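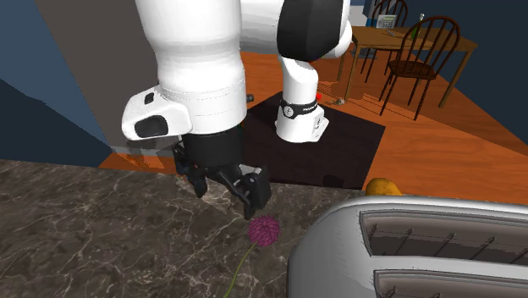 September
By Kirsty Moffat

I'd been meaning to get to the open day at Endholm for years, ever since my brother-in-law came back from one with a signed bat and a sunburnt neck, and this time I finally got my act together and booked a train. Endholm, if you don't follow county second-string cricket (and why would you), is the little ground by the river with the crooked sightscreen and the tea room everyone goes on about. Once a season they open the whole place up on a Saturday, let you into the dressing rooms and get a few old players in to chat and sign things.

Gates were meant to open at ten. I got there at twenty to and the queue already went past the bowls club. There were roughly 500 of us by lunchtime, according to the man on the gate, which is more than they get for most matches!

First stop was the pavilion tour. You go round in groups of 17, don't ask me why, and ours was led by a retired groundsman called Len who had a very soft voice and a very long stick for pointing at photographs. The home dressing room is much smaller than I'd pictured. Wooden benches, pegs, a hook on the back of the door for the physio's bag, and a dent in one locker that Len said went back to a run-out in a semi-final. He wouldn't tell us who did it. A boy of maybe nine asked him four times, in slightly different ways, and got nowhere.

The away dressing room has the better showers, if you're interested.

After that I went over to the nets, where you could face an over from one of the academy bowlers. I wasn't going to, and then the woman in front of me (sixty-odd, sandals) put her pads on and middled everything, so I felt I had to. Six balls. I touched one of them, off the glove, and it hurt for the rest of the day. The lad bowling was very sweet and said the pitch was keeping low.

The main event was the question-and-answer session in the marquee at two. They had a former captain and a wicketkeeper up on stools, both long retired, with the club's press officer holding the microphone and looking anxious. I could see why, as there'd been all that talk over the summer about the captain supposedly moving abroad to coach. Somebody put it to him almost straight away. He laughed and said he'd first heard about it from his neighbour, who wanted to know whether the house would be going up for sale. He isn't moving. He's having a new kitchen put in, and he told us rather more about the worktops than the marquee was ready for.

The keeper was the star of it for me. She talked about standing up to the stumps with 2 broken fingers on a tour, strapped together with tape borrowed from the scorer, and about how lonely those tours could be before people had phones that worked overseas. She wrote letters home, most of which arrived after she did. She also does the best impression of an umpire with a head cold I have ever heard, and I hope somebody recorded it.

Signing was afterwards and this part could have been run better. One table, one queue, no shade, and no one seemed to know if you were allowed more than a single item. I waited just under an hour and came away with my scorecard signed by both of them, plus a smudge from my own thumb. If you're going next year, take a hat and a pen that dries quickly.

Now, the tea room. I'd had it talked up so much that I was ready to be let down, but the cheese scone was enormous and still warm, and they'll give you extra butter if you ask. The lemon cake had gone by half past three. Go early!

They finished with a short exhibition match, ten overs a side, old players and academy kids mixed up together. The former captain was out third ball, caught at square leg by a girl of about fourteen who then didn't know where to put herself. He walked over and shook her hand and the whole bank stood up for her. I stayed till the end, missed the train I wanted, and sat on the platform for forty minutes with a bruised thumb and half a scone in a napkin.

Entry was a fiver, under-twelves free, and parking is on the school field across the road. The walk from the station takes fifteen minutes if you go along the river path, a bit longer if you follow the signs, as they send you round by the garage. Dogs are allowed everywhere except the pavilion.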